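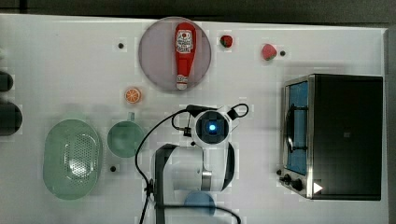
When should a workcell be risk-assessed again?

Reassess it whenever the task, the tooling or the layout changes, and again before the cell is handed to a new operator. A change of gripper counts as a change of tooling even if the arm program stays the same.

Chapter 7
Reassessment and Change Control

Chapter 4 treated the first assessment of a cell. This chapter covers what follows: the change log, the sign-off sheet and the reduced-speed trial. The log format is the one used by Slavica Mujić at Homari.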